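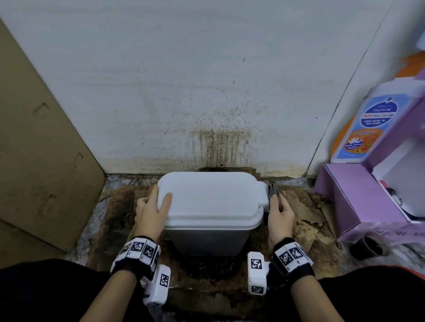 Lecture 2: Common Land and Its Users in the Manor of Zostcombe

Course convener: Ayana Kahsay
Seminar leaders: Rommel Javier, Rhea Abella
Handout revised 26 Jan 2019

Scope of the lecture

The previous lecture dealt with the manor as a unit of lordship. The present one turns to the land itself and to the people who had rights over it without owning it. Our main case is Zostcombe, an upland manor with two dependent hamlets, Ereck and Welov. Its court rolls survive in a broken series and will be used again in the second half of the course, when we reach enclosure.

Students should come to the seminar able to explain the difference between open-field arable, meadow, and waste, and to say which tenants could use each of them and at what time of year.

Terms

Arable: plowed land, here divided into long strips within large unfenced fields. One tenant's strips were usually scattered among those of other tenants.

Meadow: grassland kept for hay. It was often the most valuable land in a manor, acre for acre, and was shut to animals until the hay had been carried.

Waste: rough grazing, woodland, moor, or marsh. The word does not mean that the land was useless. Much of a poor household's fuel and fodder came from it.

Stint: a limit on the number of animals a tenant could put on the common.

Pinder: the officer who rounded up stray animals and held them in the pound until a fine was paid.

Custumal: a written statement of the customs of the manor, including rents, services, and rights.

The farming year

Zostcombe worked its arable under a three-field rotation. One field carried winter grain, one carried spring grain or beans and peas, and the third lay fallow. Animals grazed the fallow, and after harvest they were also let onto the stubble of the other fields. This opening of the fields was announced in the manor court, normally in September, and tenants who turned their cattle in early were fined.

The system required agreement on dates. A tenant who wished to sow late, or to leave a crop standing, could not easily do so once the herd was due to come in. Older textbooks present this as a brake on improvement. Recent work has been more cautious, and has drawn attention to the many small changes that courts were able to make from one year to the next — a new crop on part of the fallow, a hedge around a few acres, an exchange of strips between neighbors.

Rights on the waste

The custumal lists the right to graze, to cut turf, to take dead wood, and to put pigs in the wood in autumn. These rights were attached to holdings, and in principle a person without a holding had none. In practice cottagers and widows appear regularly in the rolls, paying small sums for fuel taken from the moor. The sums are so regular that they look more like a license fee than a penalty. Rhea Abella will take up this point in the seminar.

Outsiders were treated differently. The neighboring manor of Tindall claimed grazing on the north side of the moor, and Zostcombe denied the claim. The quarrel ran through two generations. The rolls record animals seized, a pound broken open at night, and a boundary stone moved and put back. It ended with a written settlement under which Tindall tenants could graze 30 cattle and 200 sheep between the hay harvest and the first frost, and had to drive them home each evening.

The settlement is Document B in the reader. Note who is named as a party to it. The two lords appear first, but they are followed by the leading tenants of both places, who swore to keep the terms.

Problems of evidence

Court rolls were kept for the lord, and they record what produced income or dispute. Arrangements that worked smoothly left little trace. The 128 entries printed in the reader were selected from a much larger body of material by Princess Tagle, whose introduction sets out how the choice was made. Please read it before using the entries as evidence of how often anything happened.

There is also a gap in the series at the point where the Welov holdings were merged. We have the position before and the position after, and no record of the steps between. An essay may offer a view on what took place, provided that it is clearly marked as inference.

Measures present a further difficulty. The acre of the rolls was a customary one and varied from field to field, so that totals should not be converted into modern units.

Reading for the seminar

Reader, Documents A to D, with the introduction.
Angelica Castillo, lecture notes on hay meadows, in the course folder.
Transcribed custumal of Zostcombe, clauses on pasture and wood only.

Questions for discussion

Who gained from the stint, and who was likely to have asked for it?

Why might a lord have preferred to fine cottagers every year when he could have shut them out?

How far does the Tindall settlement support the view that villages could act as bodies in their own right?

Written work

Each student should prepare one page on a single court roll entry of his or her choice. Pages go to Rommel Javier at the start of the seminar. Quote the entry in full at the top and give its number in the reader.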